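Cable on our club arm keeps swinging into things, how do you route yours?
Posted in: School and Club Robotics

Mwanahawa Kariuki
Hi all! I help out with an after-school robotics club and our team is doing the kitchen table challenge in June (pick up play food, put it where it belongs, don't knock anything over). The arm itself is fine. The cable is driving me nuts. We left a lot of slack so the wrist could turn all the way, and now it hangs out in big loops, and on our last practice run we lost 7 points just from the cable dragging a cup. The kids named the control program Flunico and they're blaming it for everything, but I really think it's the slack.
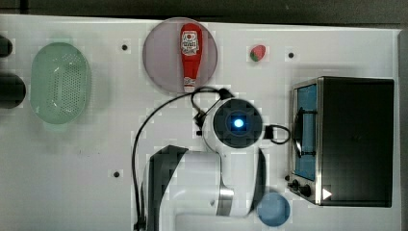 Our table, with the long side of the cable running down past the colander side of the arm.

We need to reach the plate, the strawberry and the toaster oven without moving the base. Should I shorten the cable or clip it somewhere else? Oh, and can I leave the ketchup where it is or is that asking for trouble?

Chung_shop_dad
shorten it. we did and never looked back

Londeck
Please don't shorten it yet! We did that in our first season and pulled a connector right out when the wrist turned. Move the arm by hand (power off!) to the farthest spot you need, twist the wrist both ways, and see how much cable it wants. Then add a little. Ours had 9 inches more than it needed, and we took that up lower down with a soft strap, so the part near the wrist could still move.

The other thing is your approach. If you come straight down on a cup the loops have room, but if you slide in sideways they sweep the table like a broom. We changed our path so the arm lifts first, then travels, then drops. It's slower, but our kids got used to it.

I'd leave the ketchup for now, it's good practice for them.

Mwanahawa Kariuki
Thank you, that makes so much sense! I'll do the strap first and keep the scissors in the drawer. One more from the same practice, so you can see how crowded it gets down by the fruit: 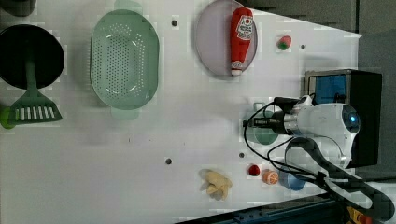

Gripper over the green cup, with the cable looping out to the left.

The blue cup is the one I worry about, with the cables crossing right by it. Would you move it or make the kids work around it?

Londeck
Move it while you're testing the strap, then put it back once you get a few clean runs. And check your rules for where the cups have to start, ours let us pick.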